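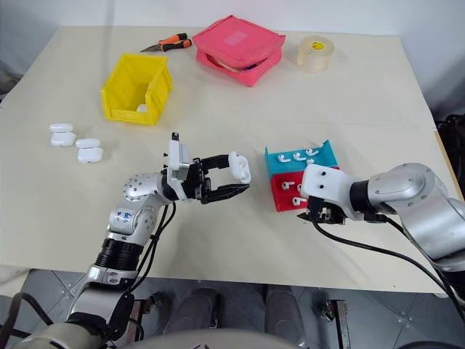
Gholamreza Yazdani objected, when these notes were first circulated, that a bench of this kind is sold on the strength of its arms and judged afterwards on the strength of its grippers, and that any unit on purchasing ought to begin with the fingers. The order of the present handout has been changed accordingly. Students holding the earlier version should discard it.

Unit 2: Assessing a Two-Arm Bench Package
Course handout, Automation Purchasing and Acceptance

2.1 The product under review

The Kimaro bench is offered by Ternska as a complete package for light handling and packing. The supplier's quotation covers two arms, a parallel gripper for each, the mounting brackets, the base and a licence for the teaching software. The work surface is not included in the quotation and must be ordered separately or provided by the buyer.

The trial task used throughout this unit is the handling of wireless earbuds and their charging cases. One gripper holds an open case above the table while the earbuds stand in a two-tiered holder, teal above and red below, within reach of the other arm. An open yellow bin is placed on the table as part of the layout. Students should read the remainder of the unit with this task in mind.

2.2 Grippers

A two-finger parallel gripper closes along a single line. It is well suited to parts with two opposing faces and less well suited to parts that are rounded or glossy, which may turn between the fingers as pressure is applied. A charging case has soft corners and a hinged lid, and the buyer must therefore establish where it may be held without obstructing the lid.

The Ternska quotation lists standard fingers only. Shaped fingers are available at 200 per pair, and the delivery period for these is stated separately from that of the bench. In the comparison exercise, students are to enter this sum under first cost and not under consumables.

2.3 Reach and shared space

Where two arms work over one table, the area which both can reach is smaller than either arm's own reach would suggest. The supplier's drawing gives 700 mm as the working reach of each arm. That figure is measured to the mounting face and takes no account of the gripper or of the part being held.

Cables require particular attention. A cable which hangs clear in one position may be drawn tight in another, and the drawing does not show them. The acceptance test should include the furthest position of each wrist joint.

2.4 Teaching and support

Ternska offers two levels of support. The basic level provides written guidance and replacement of faulty parts. The full level adds a visiting engineer and assistance with new tasks. The Dinlow site took the basic level in January and later moved to the full level; the correspondence is reproduced in Appendix B. The Nisach site has remained on the basic level throughout.

Ehsan Dehghan will lead the seminar on support contracts. Clause 43 of the sample contract, which concerns changes to the part being handled, should be read beforehand.

2.5 Written work

Prepare a short acceptance plan for the Kimaro bench, using the earbud task. The plan should state:

the condition of the parts on delivery to the bench
the permitted holding points on the charging case
the action to be taken when an earbud is dropped
the person authorised to stop the test

Marks are not awarded for repeating the supplier's brochure. Plans submitted without a drawing of the table layout will be returned unmarked.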